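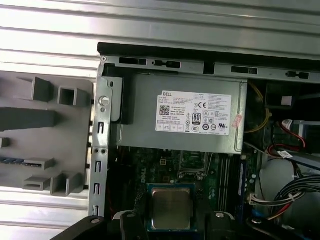
Quanto devo reservar para os dedos e as garras quando monto o orçamento de uma célula robótica de desmontagem?

Reserve uma linha própria para eles, separada do braço, e conte com pelo menos dois jogos completos desde o primeiro dia. É a parte que mais se desgasta e a que mais muda quando o projeto começa a andar.

Agora vamos ao plano inteiro, que é a parte divertida! Montamos a célula de Ellby no ano passado e estamos preparando a segunda, em Wirkmont, então o que segue é o roteiro que usamos de verdade, com as correções que fizemos pelo caminho.

1. Comece pela lista de tarefas

Antes de pedir qualquer cotação, escreva o que o robô vai fazer, tarefa por tarefa. Para computadores de mesa, a nossa lista tinha 16 linhas: soltar conectores, retirar módulos de memória, puxar a fonte, levantar a placa-mãe e assim por diante. Ao lado de cada linha, anote a folga disponível para os dedos e o peso da peça. Essa folha vale ouro na conversa com o fornecedor - ela define o alcance, a carga e a abertura da garra.

2. Separe as peças que entram e as que ficam de fora

Marque as tarefas que continuam manuais na primeira fase. No nosso caso foram os cabos finos e os parafusos escondidos. Dá pena, a gente quer automatizar tudo logo, mas cada tarefa difícil puxa uma ferramenta a mais e semanas de ajuste.

3. Monte a planilha em quatro blocos

Braço e controlador. Garra, dedos e troca-ferramentas. Câmera, iluminação e cabos. Bancada, fixação e segurança.

O quarto bloco é o que todo mundo subestima. Um gabinete aberto precisa ficar firme na mesa, e um bom gabarito de fixação pode custar mais do que a câmera. Peça a cotação dele junto com as outras.

4. Peça um teste com o seu material

Mande ao fornecedor equipamentos do seu próprio estoque, de marcas e idades diferentes. A Tillman aceitou um lote nosso e rodou 100 ciclos de retirada de memória antes da proposta final. Foi uma maravilha ver os vídeos chegando! Voltamos com uma lista de mudanças no formato dos dedos e economizamos uma compra errada.

5. Planeje o consumo

Faça a conta por unidade desmontada. Nós prevemos troca de pontas a cada 400 máquinas e inspeção dos parafusos da garra a cada 100. Guarde também uma verba para cabos de câmera no punho, que sofrem com a torção.

6. Escalone as compras

Braço e bancada primeiro, garra definitiva depois do teste. A Nurham nos entregou os dedos sob medida em 69 dias, por isso o pedido de Wirkmont sai bem antes do resto. Se a sua verba fecha em julho, conte os prazos de trás para frente e deixe margem para uma segunda versão dos dedos - a nossa foi bem melhor que a primeira.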